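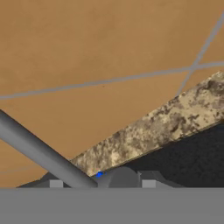
Gray lines on orange

I went back to running in August, after two years off. The plan was simple: out the door before breakfast, down to the Kocabaş road and back, no watch. I kept the no watch part for 2 weeks.

My log says 662 miles since then. Most of them were slow. Sadia Malik, who I run with when our shifts line up, likes to talk the whole way. I like it too, up to the long hill, and then I just listen.

Alone is different. I count mailboxes. I replay old arguments -- mostly ones I lost -- and by the turnaround I have usually forgotten what they were over.
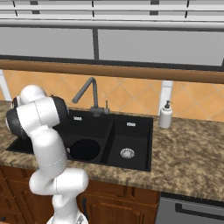
Sink and granite counter

My left calf still gets tight in the cold. Yavuz Işık told me to shorten my stride and I have been trying that on the flat parts. It feels silly, like shuffling, but the calf is quieter the next day.

Güven Duman wants me to sign up for a spring half. I told him I would decide after the holidays. For now I need new shoes and a better pair of gloves.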